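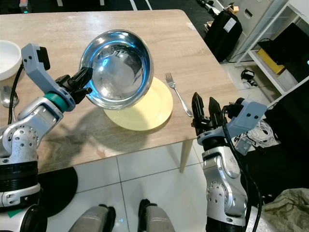 Girisik Steward Desk: four months with the grievance tracker
Reviewed by Abhishek Chaturvedi

Our local covers 779 members at two nursing homes and a rehab center. Until July we kept grievances in a spreadsheet, a shared email box and a file cabinet at the hall. We missed a step two deadline in the spring on a suspension case, and the executive board told me to find something better. We looked at Zota and Girisik Steward Desk, picked Girisik, and have been running it since. I am the chief steward, so most of the daily use falls on me and the stewards under me.

What it costs

We pay 95 dollars a month. The price goes by size of local, and ours falls in the band that stops at 3000 members, so we have plenty of room. Zota charges per steward. It looked cheaper until we counted the alternates, who file maybe two grievances a year but still need a login.

There is no contract term on the monthly plan. Setup was included. Moving our old cases over was also supposed to be included, and it was, but see below.

Setting it up

You start by typing in your grievance procedure. Each step gets a name, a number of days, and a choice of calendar days or working days. Ours is mixed. Step one is ten working days from the event, or from when the member should have known about it. Step two is seven calendar days from management's answer. The program handled both without trouble.

What it did not handle at first was our holiday list. It comes loaded with federal holidays only, and our contract has two floating ones plus the day after Thanksgiving. You can add dates by hand, and you have to do it again every year. Do this before you enter any live cases. Deadlines already calculated do not update when you change the list, and I had to reopen and save eleven cases one at a time to fix them.

The import took two tries. We sent in our spreadsheet with 818 closed and open cases going back to the old contract. The first load put the date filed into the date of incident column for everything. Support redid it in three days. The second load was right apart from the notes, which lost their paragraph breaks. We lived with that.

Day to day

A steward fills out an intake form on a phone or a computer. It asks for the member, the unit, the contract article, what happened, who was there and what remedy we want. The form can be saved half done, and stewards use that a lot, because they are usually writing on a break between call lights. Once it is submitted, the clock starts and the case shows up on my list with the next due date.

Reminders go out by email at five days, two days and the morning of. You can add text messages. We turned texts on for step two and above and left them off for step one. 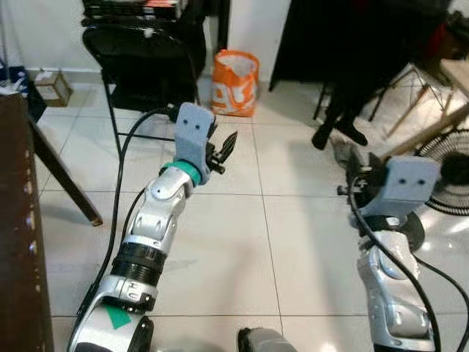

The contract article menu is the part I would keep if I had to give up everything else. You upload your agreement as a PDF, the program splits it by article and section, and the steward picks from the list. Before, half our forms came in saying "unfair treatment" and nothing more. Now they come in with Article 14, Section 3, and the text of the section attached. It split our agreement correctly except for the side letters at the back, which it ran together as one long article. I typed those in separately.

Information requests are handled well. There is a template for the letter to the employer, and the request gets its own due date and its own line in the case. When we went to step three on the weekend staffing grievances at Ellau, I could print one page showing four requests sent and two answered. That page was useful in the room.

What I don't like

Search is weak. It looks at member names, case numbers and article numbers. It does not look inside notes or attached files. If I want every case where a certain supervisor came up, I have to remember them or open them one by one. Zota does this better.

Group grievances are clumsy. You can attach as many members as you want, but only the first one shows on the list. We filed one for the whole evening shift in dietary, and it sits there under one cook's name. She has been asked about it more than once.

Permissions are all or nothing at the steward level. A steward sees only their own cases or sees everybody's. I wanted stewards at Chiba House to see Chiba House cases and no others. Support told me this is planned for November. As of 25th November it is not there.

The phone version logs you out after fifteen minutes. I understand this for medical and discipline records, but it applies while you are typing, too. Save often.

Support

Email only, weekdays. Answers usually come the same day if you write before noon. The people answering know what a Weingarten meeting is and what a step two is, and I did not have to explain our work to them. The help pages are short and a few of the screenshots are from an older version.

Exporting

I tested this before we paid for anything. You can download all cases as a spreadsheet and all attachments as one zip file, sorted into folders by case number. It works. Any local looking at one of these programs should try the export during the trial period, with real attachments, and open the files afterward.

Who it suits

A local with one or two contracts and a chief steward who will spend a weekend on setup should do fine with it. If you have five or six agreements with different steps, ask for a longer trial, because each agreement has to be set up from scratch and there is no way to copy one. Very small locals with a handful of cases a year can get by with a spreadsheet and a wall calendar.

We have not missed a deadline since July. Some of that is the program and some of it is that everybody was embarrassed about the spring. The board voted to keep it through the next round of bargaining. I have asked for the search to be fixed and will update this review if it is.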